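Club news: the spring tournament in March and the new ground

Dear members and friends of the club,

The draw for our indoor cricket tournament is ready, and many of you have asked me when you will play. Four teams take part this year: Banier, Onness, Thân and Clilomano. Every team plays two times against each other team, and after that the best two meet in the final. All matches are in the big sports hall, in March, and the first ball is at 9:30 in the morning. Please come half an hour before, so that the captains can do the toss without hurry.

Banier won last year and they are again the favorite, at least if you listen to Banier. They scored 661 runs in the league part, more than any other team. Their opening pair has stayed the same for three seasons and it is very difficult to separate them. In my opinion their weak side is the bowling. In the last two matches of the autumn they gave away too many wides, and in indoor cricket a wide is expensive.

Onness finished second with 322 runs fewer, but this number is not fair to them, as they had to give up two matches when half of the team was sick. They have now a new wicketkeeper, Märta Magnusson, who played softball for many years before she came to cricket. She has very fast hands. In the practice match against Thân she made three stumpings, and one of them was so quick that the umpire asked the batter if he had really been out of his ground. He said yes, and walked.

Thân is the youngest team in the group. They bat with a lot of courage and sometimes they are all out before the tea is ready. When it goes well, it is a pleasure to watch them. I would like to see them more patient in the first four overs, and their coach has told me he would like it also.

Clilomano joined us in the autumn and they are still learning our hall rules. For them, and for others who forget: a ball that hits the back wall without touching the floor is six, a ball that hits the floor first is four, and the side walls give one run extra to what the batters have run. You can be caught off the side wall, but only with one hand. Last season we had long discussions about this last rule — please read it before you come, and we can use the time for cricket.

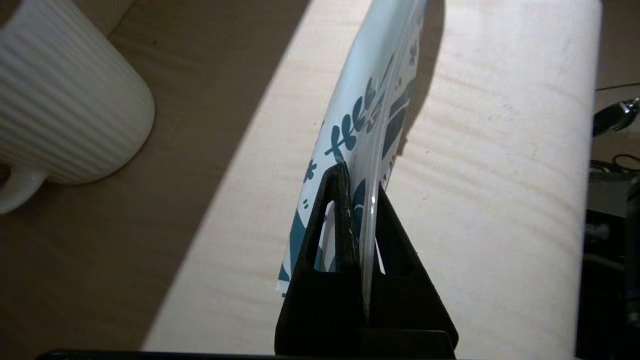
Each team must give me its list of players before the first match. The tournament has place for 26 players under eighteen, and there are still 2 places free. Young players need a paper with the signature of a parent. They can borrow a helmet and gloves from the club, but please try the helmet at home or at practice and not when you are already next to bat.

There is also news about the summer. The city has answered our letter about the grass field behind the swimming hall. We may use it from the end of spring, in the evenings, but we must share it with the football juniors and we cannot leave the mat on the ground overnight. It means that somebody must roll it out and roll it back every time. The mat is heavy and four people are needed. I will make a list with turns, and each team will be on it.

The scorers have asked for one small thing. When you change the batting order, tell them first. In the last tournament one man had two innings on the paper and his brother had none, and it took a whole evening to correct it.

Shoes with black soles are still not allowed in the hall.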